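Re: Flirlow scene pack, trial license, wrist view renders

8 October 2023 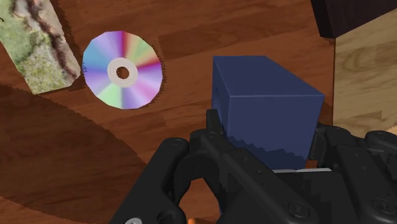

The Flirlow pack is sold as a set of tabletop scenes with a gripper model, a wrist camera preset and a randomizer for surfaces and props. I have had the trial license for 15 days and ran it against our own grasp planner, with the default lighting and no edits to the supplied materials. My main complaint is shadow quality. With the blue box between the fingertips, the shadow along the lower part of its near face has a sawtooth upper boundary, and the disc and the patterned slab show the same stepping in their shadows on the wood. The disc is also visibly a polygon at this range. For a planner that works from depth this makes no difference. For anything trained on color it puts hard false edges close to the contact area, where they do the most harm.

Quoting the earlier message, with replies in line:

> We are comparing Flirlow with the Sterkitz bundle for the Noltside
> bench. Budget covers one of them. Has anyone run Flirlow with a
> parallel gripper and the wrist camera on? The product page only
> lists overhead renders.

Yes, for all of the trial. The wrist preset works without changes. The mount offset is a plain transform in the scene file, and it can be overwritten at load time. Do that before the randomizer runs. If it is done after, the camera keeps the old offset until the next reset and no warning is printed.

> Is the collision geometry separate from the visual geometry?

Separate for the gripper, shared for most of the props. The box is fine either way. The disc is a problem, as the collision shape is a solid cylinder and the center hole exists only in the visual mesh. Any grasp through the hole will fail in physics. I replaced it with a ring built from 8 convex pieces and lost very little speed.

> How bad are load times? Sterkitz quotes a figure on their site but
> does not say for what hardware.

First load is slow while the textures are converted. After that a reset takes over two seconds on my desktop if surfaces are randomized, and is too short to matter if they are held fixed. I hold the surface for a block of episodes and then change it. There is a flag for this, under "episode" in the config and missing from the manual.

> Can the shadows be turned off or improved?

Both. Shadow map size is set per light. Raising it by two steps softened the stepping on the wood but did less for shadows that fall on the props themselves. Three steps ran out of memory with parallel environments on the 8 GB card. Turning shadows off is cheap, but the objects then look detached from the table and our pose estimator got worse on the box. I settled on the two-step setting with a small bias change. Config is in the usual shared folder, file name flirlow_shadow_b.

> Does the license allow publishing rendered frames?

The trial text says yes with attribution. The full license has different wording in section 3, and I read it as allowing frames but not the texture files. Ask them for that in writing before you pay. I asked in March about an older version and the reply took a while.

> Anything else we should check before the order goes in?

Finger friction. The default is high enough that poor grasps hold. I cut it until the failure rate on the box was in line with what we see on the real bench, and the ranking of our two planners changed as a result. If you run a comparison on the default value, I would not trust the numbers.

I have not used the Sterkitz bundle and can't say which is better. The Effiong importer reads Flirlow scenes, with one catch: it drops the surface randomizer and keeps whichever surface was saved last. If your pipeline depends on Effiong, count on rewriting that part.

My trial runs for a few more days. If someone wants a specific test, send me the scene file and the seed.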